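The Case for the Gray Bin

Deep storage boxes are sold by volume, and volume is the least useful thing to know about them. Leonardo Cocco, a product designer in Horrocks, has been measuring household bins since July, and his notes keep returning to the walls.

A bin with vertical sides holds more than a tapered one of the same footprint. It also cannot be nested, is harder to wipe out at the base, and presses small objects into the corners where fingers do not reach. A taper of 8 degrees gives up some capacity at the floor and solves most of that. Past a certain angle the loss becomes expensive: on the 600 mm bin Cocco used as his reference, a steeper wall would have removed the space needed for a second row of board games.

Color matters more than buyers expect. Transparent bins are popular because the contents show from outside, but they show as a jumble, and scratches cloud the walls within a few years. Gray is neutral, hides scuffs on the outside, and gives contrast to almost anything placed in it. Black bins fail on the last point. Dark cables, chargers and camera parts vanish at the bottom.

Lucrezia Vitale runs the workshop at Undside, where 58 open bins serve a shared tool and toy library. She stopped buying lids four years ago. Lids encouraged stacking, stacking buried the lower bins, and the lower bins filled with things that belonged elsewhere. Her shelves are now one bin high and deep enough to pull from the front. Labels go on the shelf edge, so a bin can be swapped without relabeling.

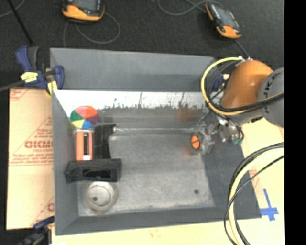
Mixed contents are the real test of an open bin. Sorting by category works for screws and fails for the leftovers of a household, which have no category. Vitale sorts these by outline and contrast. A round piece with red, green, yellow and blue wedges can be found at a glance against gray, and so can anything orange. Black blocks need more care, and a clear round container in a front corner is easy to overlook when the floor behind it is pale and worn. She puts clear items on a strip of dark felt for that reason.

Wear is tolerable up to a point. A mottled base does no harm, but a cracked rim should be retired, as the load is carried there when the bin is lifted. Cocco checks rims by flexing each long side inward with both thumbs and looking for a white line at the corner. Replacement bins from Jametti fit the Ancombe shelving at Undside with a small gap on each side, enough for a hand.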